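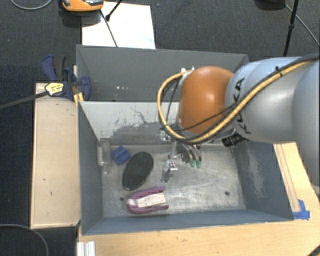

Brotonon cherche un ou une secrétaire de rédaction (CDI, temps plein)

Brotonon est une revue trimestrielle consacrée à la cuisine de tous les jours, c'est-à-dire à la soupe, aux restes et aux disputes de famille sur la cuisson des pâtes. Nous tirons à 3000 exemplaires, dont une partie se vend. Le numéro de novembre fait 184 pages et contient deux fois la même recette de poireaux vinaigrette, à 30 pages d'écart, avec des temps de cuisson différents. D'où cette annonce.

Le poste

Vous relirez tout : les articles, les légendes, les recettes, le courrier des lecteurs, et l'ours, où le prénom de notre directrice artistique, Xuân Châu, a déjà perdu son accent circonflexe plus souvent qu'à son tour. Vous vérifierez que les œufs annoncés dans la liste d'ingrédients réapparaissent dans la préparation. Vous couperez les textes trop longs, y compris ceux de la rédactrice en chef, Suqin Xia, qui prendra la chose avec hauteur puis vous donnera raison le lendemain.

Vous tiendrez le calendrier des bouclages et relancerez les auteurs. Certains répondent au courriel, d'autres au téléphone, un dernier seulement par carte postale (on vous donnera son adresse). Vous ferez aussi le lien avec l'imprimeur, Dierckx, maison patiente mais dont la patience s'arrête à 17 heures.

Votre profil

Une première expérience en presse ou en édition, une orthographe solide et une opinion sur les espaces insécables. Nous ne demandons pas de diplôme précis. Il faut en revanche savoir dire à un chef étoilé que « réserver » n'est pas une instruction complète. Savoir cuisiner est un plus – savoir lire une recette sans la cuisiner aussi, car les journées sont courtes en période de bouclage.

La pratique d'InDesign est nécessaire. Celle de notre logiciel de suivi, Wurkel, s'apprend en deux jours et s'oublie pendant les congés.

Ce que nous proposons

Un salaire de 2 300 euros brut par mois sur treize mois, la mutuelle, la moitié du titre de transport et une journée de télétravail par semaine hors bouclage. Le bureau donne sur une cour calme. Le chauffage fonctionne par conviction. Le déjeuner est souvent fourni, puisqu'il faut bien que quelqu'un mange les essais ; l'hiver dernier fut riche en topinambours.

Prise de poste en janvier, période d'essai de deux mois.

Pour postuler

Envoyez un CV et une lettre d'une page à Mingxuan Yao, à l'attention de la rédaction. Joignez une recette de votre choix, rédigée par vos soins, pour quatre personnes. Les entretiens auront lieu fin novembre, dans nos locaux, et comprendront un test de relecture d'une heure. Le texte du test contient des fautes volontaires et, d'après les derniers candidats, quelques autres.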